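About McIver Garden Records

McIver Garden Records is a privately run archive and consultancy concerned with the documentation of public and institutional gardens. The practice was established by Marion Drummond, a horticulturist with a background in botanical cataloguing, and has operated under its present name since October 2018.

What we do

The core of our work is the living collections register. For each garden we prepare a bed plan, a numbered plant list and a condition record for every tree and shrub. Names are checked against current nomenclature, and superseded names are retained in a separate field so that older labels and planting orders can still be matched.

Secondary services include label specification, digitisation of planting books and nursery invoices, and the preparation of planting histories for conservation management plans. We do not undertake design or maintenance work, and we do not supply plants.

Holdings

The archive holds 1,886 plans and drawings, the earliest of them on linen. The largest single group is the Neltine collection, transferred to us when the Neltine nursery closed its propagation yard. It comprises stock books, grafting records and correspondence with municipal parks departments. The stock books have been indexed by genus. The correspondence has been sorted by year only, and a name index is in progress.

Plans larger than A1 are stored flat. Rolled items are humidified and flattened before scanning, and the colour of any wash or ink annotation is noted at the time of capture.

Systems

Records are kept in Stokeo, a relational database with a mapping layer. Bed boundaries are surveyed on site and imported as polygons. Clients receive a full export in open formats at the end of each project and are under no obligation to continue with the same software.
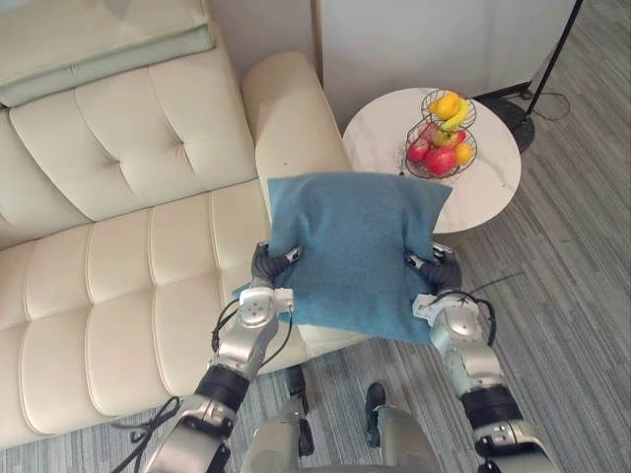
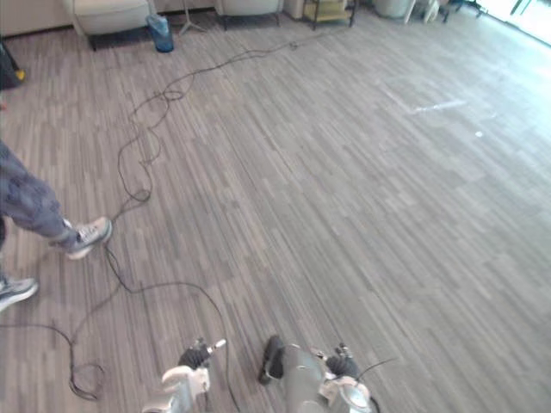

Access

Researchers may consult the holdings by appointment. Requests should be made in writing and should state the garden, the period and the type of record sought. Up to 12 items may be requested per visit. Pencils only in the reading area. The archive closes each February for stocktaking.

Copies for private study are supplied as scans. Publication requires written permission, and the McIver reference number must be cited in full. For items in the Neltine collection, the original stock book and folio numbers should be given as well.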